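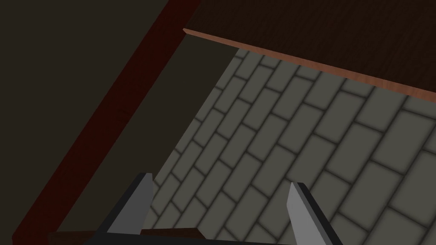 Figure 1. Dark wood with a lighter edge strip, over a grey brick-patterned floor.

Draughts and Heat Loss in Shared Student Houses
Second-year project report, Building Studies

1. Introduction

Many students in Stolton live in older terraced houses that are hard to keep warm. Our group wanted to know how much of the problem comes from gaps round internal doors and how much from the windows. We chose one house on Urkemgate and kept records there for 9 weeks. The house has 7 internal doors, all hung before the current tenants moved in.

2. Method

We measured the gap under each door with a set of plastic feeler strips. Air movement was checked with a smoke pencil, first with the heating off and then after it had been on for an hour. Room temperatures were logged every Thursday evening. We left the loft hatch out of the study because it had been sealed the winter before.

Two kinds of draught strip were tried. The first was a brush strip from Weltex, screwed to the bottom of the door. The second was a foam strip from Hagedorn, stuck to the frame. Both were cut to length with a junior hacksaw. The total spent on materials was £126, a little over our budget of £100.
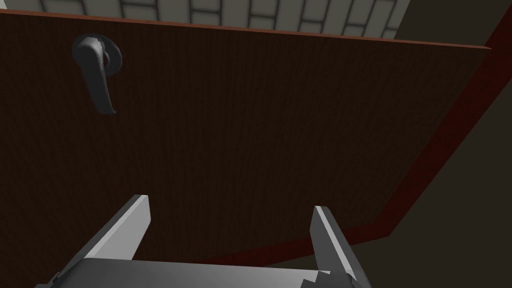 Figure 2. Flat dark brown door with a grey metal lever handle.

3. Results

The brush strips made the larger difference. Smoke drift at floor level dropped on every door where one was fitted, and the front bedroom held its heat for longer after the boiler went off. The foam strips worked on the latch side but came away from the frame in the bathroom, where the paint was damp. The kitchen door would not close properly with foam on and we took it off again.

Windows were still the main source of cold air in the back rooms. We did not treat them.

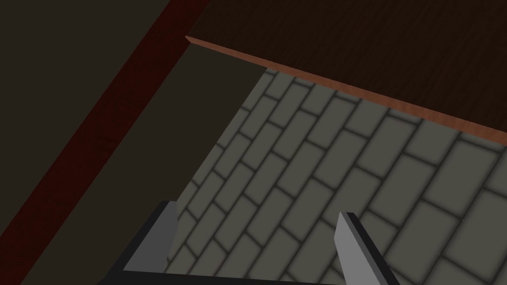 Edges need more care than faces when a door is being fitted with a strip. Screws set too near the bottom can split the wood, and any trimming exposes a fresh surface that has to be sealed. A dark board with a narrow, lighter reddish-orange strip along its edge shows marks and chips in a different way on each part, so the two should be looked at separately. We recorded damage on a simple sheet with one line per edge.

4. Limits of the work

Only one house was studied and the weather was mild for most of the period. The tenants also changed the thermostat twice without writing it down. A repeat in a colder month, with the windows included, would give firmer results.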